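Familia, escuela y relato personal
Apuntes de la sesión 6: el blog de crianza como fuente

Antes de empezar, un aviso. Quien espere que esta sesión enseñe a «aprovechar» los blogs familiares saldrá decepcionado. Vamos a leerlos con desconfianza, aunque varios estén bien escritos y den ganas de creérselos.

1. Qué suelen contar

Vacaciones, cumpleaños, la primera semana de clase en septiembre, una reunión con la tutora que salió bien. Las reuniones que salieron mal aparecen poco, y casi siempre meses después, cuando ya hay un desenlace que las vuelve contables. Conviene tenerlo en la cabeza cada vez que un trabajo afirme que «las familias están satisfechas». ¿Cuáles? Las que escriben, y en los días en que escriben.

2. El corpus Unelley

Reúne 3670 entradas de 200 blogs. Suena a mucho. De esas entradas, 1616 mencionan la escuela al menos una vez, pero «mencionar» incluye frases como «lo recogí del cole y fuimos a merendar». El manual de codificación no separa esos casos de los relatos sobre la escuela propiamente dicha, y a mí eso me parece un problema serio. Los autores lo despachan en una nota al pie.

Tampoco se sabe qué blogs cobraban por publicar. Paquette, la plataforma donde se alojaba buena parte de ellos, pagaba por entrada a partir de 300 palabras. Miren la longitud de los textos y verán cuántos se quedan justo por encima.

3. El caso Voselville

Escuela pequeña, muy elogiada en los blogs de la zona. El informe Gritholm concluye que el elogio refleja una buena relación entre padres y profesorado. Puede ser. También puede ser que en un pueblo donde la directora lee el blog uno mida lo que pone. El informe no considera esta segunda lectura, ni siquiera para descartarla.

4. El niño que no firma

Apodos, iniciales, fotos de espaldas. Se presentan como protección y algo protegen, pero el nombre del colegio en la línea siguiente deshace buena parte del trabajo. Discutiremos en clase si citar esas entradas en un estudio agrava la exposición. Mi opinión es que sí, y que parafrasear no siempre basta: prueben a pegar una paráfrasis en un buscador.

Para la próxima sesión: elijan una entrada del corpus, máximo dos páginas, y separen lo que el texto dice de lo que ustedes suponen. Los resúmenes elogiosos se devuelven sin nota.

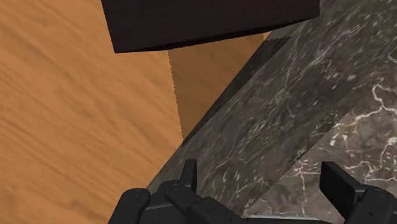
Lecturas de la sesión 7

Manual de codificación de Unelley, capítulos 2 y 3, con las notas al pie.
Informe Gritholm, solo el anexo metodológico.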